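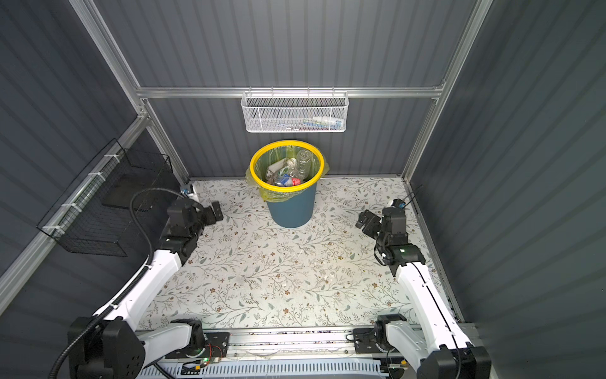 White mesh basket on the back rail, floral mat below.

Arkum Self Storage, Rutherford
Frequently Asked Questions

What size unit do I need?
One size up from the one you're picturing. People measure the couch and forget they also own lamps. If you're emptying a one-bedroom apartment, start with a Medium. If you're emptying a parent's house, start with a Large and a sandwich. We'd sooner move you down a size after the first month, and we don't charge for the switch.

Can I see a unit before I sign anything?
Yes, please do. Come to the office between 9 a.m. and 5 p.m. and Beverley Partington will walk you over. Beverley has an uncanny eye for whether a sectional will make it around the corner by the freight elevator. If she shakes her head, believe her.

When can I get in?
The gate code works from 6 a.m. to 10 p.m. At 10 the gate stops taking codes, including yours, including when you're only going to be a minute. If you're already inside, the exit side still opens. Call the night number on the keypad if it doesn't.

What can't I store?
Anything alive, anything that used to be alive and isn't furniture, gasoline, propane, fireworks, paint thinner, ammunition, and food that isn't in a sealed can. Lawn mowers are fine with the tank drained. We had a long talk with one tenant about whether a sourdough starter counts as alive. It does.

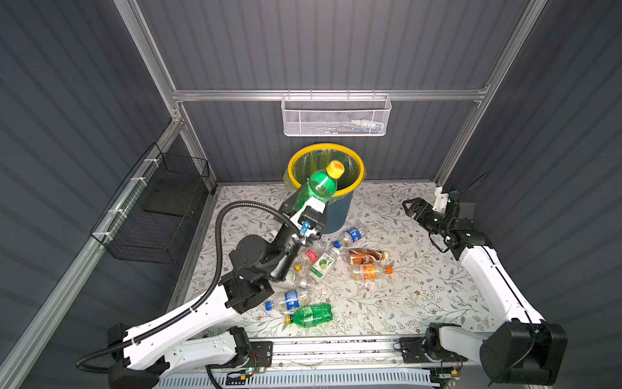 Can I put up hooks and shelves?
Freestanding shelves, baskets that hang over a rail, and anything held on with cable ties are all fine. Drilling is not. The wall you'd be drilling into is also your neighbor's wall, and your neighbor may have leaned a mirror on it. Heavy things go low, and leave a gap behind them so the air can move. Please stop all stacking 14 inches short of the sprinkler heads.

Is it climate controlled?
Building A is. Building B has a roof and good intentions. Books, photographs, instruments and wooden furniture you care about belong in A. Patio chairs, bikes and the treadmill will be perfectly happy in B.

Should I bring my own lock?
You can, or you can buy a Ciltetik disc lock at the counter. It comes with 2 keys. Do not leave both of them in the unit. If you do, we can cut the lock off once you've shown us ID, and then you'll be buying another lock. Fletcher Fairweather, our manager, will be very polite about it.

Do I need insurance?
Yes. Our lease asks for at least $2,000 in coverage. Your renter's or homeowner's policy may already include things kept off site, so call them first and bring us the page that says so. If you come up empty, you can add our basic plan when you sign. Read what it leaves out. Cash and jewelry are on that list, and so are furs, should you be that sort of tenant.

What happens if I pay late?
There's a grace period of five days, then a late fee, then your gate code stops working, then a letter. The steps after the letter are spelled out in the lease, and we dislike them as much as you would. If money's tight, talk to us before the fee. We can usually move your due date to match your payday.

Why did my rent go up in October?
Because we raised it. Rates are reviewed once a year and you'll get written notice before anything changes. If your notice went to an old address, see the next question.

How do I change my address?
Log in to the Clitell tenant portal and look under My Details, or fill out the green form in the office. Telling the gate keypad does nothing.

How do I move out?
Give us ten days' notice, take everything, sweep the floor and remove your lock. "Everything" includes the mattress. Leaving the mattress costs more than moving the mattress.

Contact us: Arkum Self Storage, Rutherford, ext. 970 | © Arkum Self Storage. All rights reserved. | Back to top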